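### 3.2 Bench layout and key-press trials

All trials were run in simulation first, on a model of the shared shop at Drutside. Two-arm cell, one table, arms on separate pedestals. Only the far arm is driven in this section – the near one stays parked, its controller was still being ported by J. Kivi.

The target is the Gorero panel, a keypad we want the arm to operate for unattended night jobs. Each trial: pick a key from the list, approach, press, retract. 479 trials in the first batch, 316 after the wrist offset was corrected. Seed fixed within a batch.
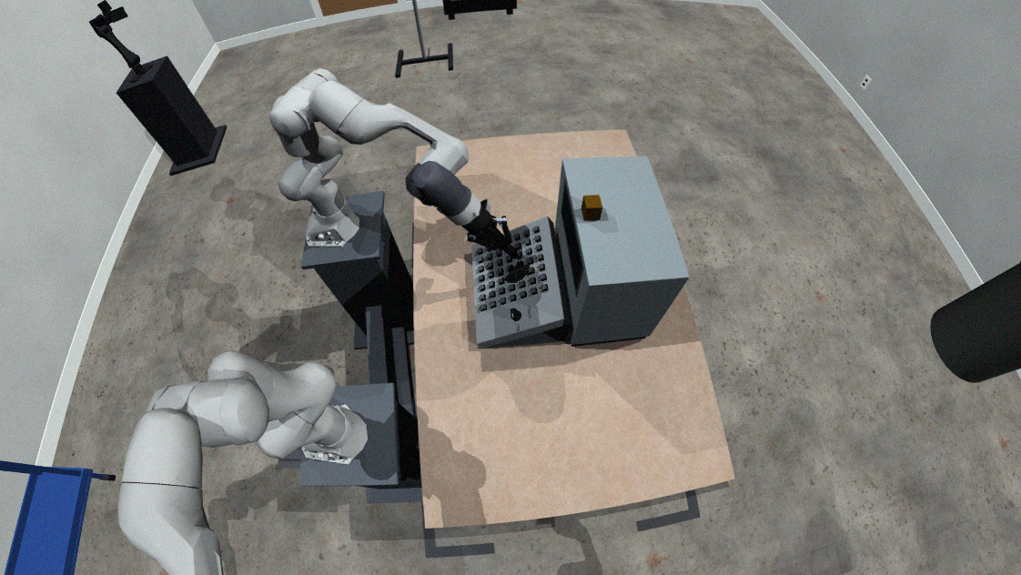

Approach height was set at 100 mm over the key plane. Lower was tried early on and given up, the planner kept clipping neighbor keys on the way in. Retract uses the same height. Force limit is one value for all keys, which is crude but we had no per-key data from Bajwa at the time.

Panel pose is the weak spot. It was measured by hand with a tape and a phone level, then typed into the model, and E. Aguiar re-did it in September after the bench got bumped. 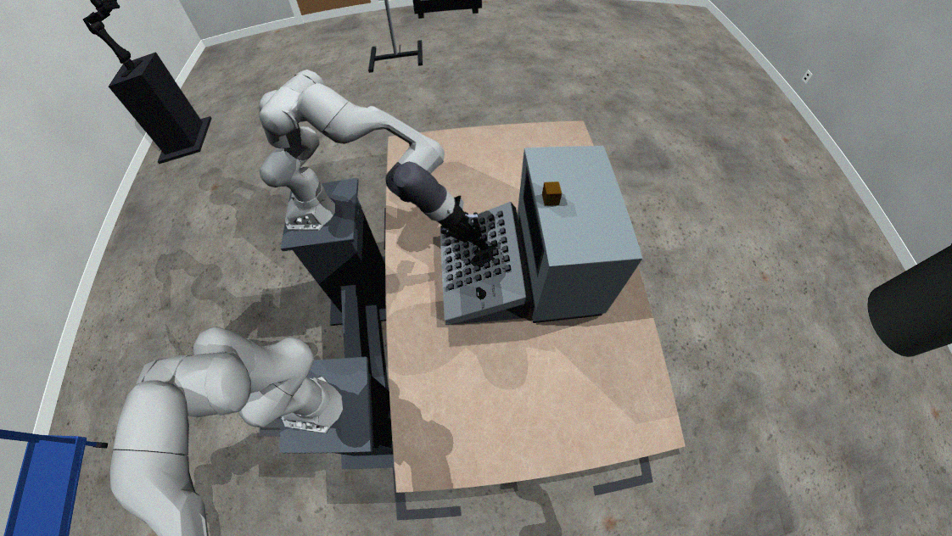

Reach was the next problem. The far arm has to arch up and come down on the keys with the wrist nearly over them, so small errors in base yaw show up as sideways error at the fingertip. The large cabinet right next to the keypad also limits things: any elbow-right solution was thrown out by the collision check, and we stopped asking for them. The dial near the panel's lower edge was left out of the key list, turning needs a diffrent grasp. Planner timeout was kept at the Fuduren default.

Labels. Each key gets a column letter and row number, and the log stores that plus the commanded point. The wrist view is handy for checking wrong-key errors, but the fingers block part of the grid and the lettering comes out mirrored and turned, so we match against the model pose and do not read text off the picture. 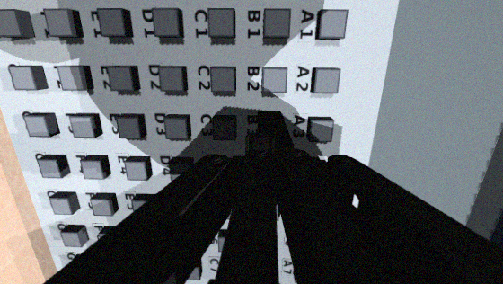 A miss is logged when the contact point falls outside the key cap. Contact on two caps at once counts as a miss too, even if the right key went down first. Total log is 1233 events across both batches incl. aborted approaches, these are kept in the file but not scored. Scoring script reruns from the raw log, no hand edits.

Figure 1: Simulated cell and wrist view durng key-press work.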